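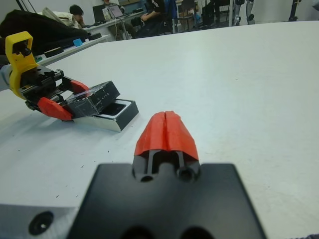
Box notes, Humton bench – April, after lunch

Picking up from the morning page. Still on the small black boxes for the Narico order. 100 for the first lot, 4000 if they like them. Question for today is the lid: how it sits on the base and how much it marks.

Lid top is glossy and it scratches if you look at it wrong. Faint marks on it already. Under the bench lamp you see every one, in daylight by the door much less. Gloss was Narico's pick. Asked Distthorpe for a matte version, no answer yet. Chase.

Base is fine. Black inside, light outer walls, black rim. Rim is what the lid has to land on. Lift it at an angle and one side drags, so straight up when checking please.

Table needs a wipe before anything glossy goes face down on it. Specks all over, and the long curved line across the lower half is still there. Tried the Hubáček cleaner on one end of it last week, no differnce.
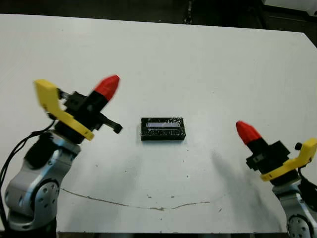

and anyway the grit does more harm than the line does. Wipe first, dry cloth, then a second clean one. Don't use the blue roll, it sheds.

Wrap. Shiny stuff shows every crease. Pull it snug on the long sides first and then fold the ends under. Heat gun on low, keep it moving. Held it too long on one corner this morning and got a dimple, that one's in the reject tub. Keep it, useful for showing people.

Narico spec says lid gap 94 hundredths of a mm max. Feeler gauges are in the Distthorpe drawer, put them back in order!!
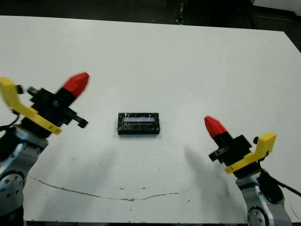 Do we wrap before or after the lid check? After. Once the film is on you can't get a gauge in without cutting it.

Film stock: one roll open, one sealed. Label on the sealed one says 3000 ft, plenty for the first lot. Reorder thru Hubáček before the big run, their lead time was bad last time round. 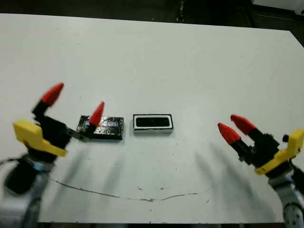
Wrapped block left, tray with the white rim right.

To do
– chase Distthorpe re matte
– new cloths
– write the lid check up properly for the Humton binder, my scrawl on the carton flap dosen't count
– find out if Narico want the inner left plain black or lined

Stopping at 4:30, heat gun unplugged.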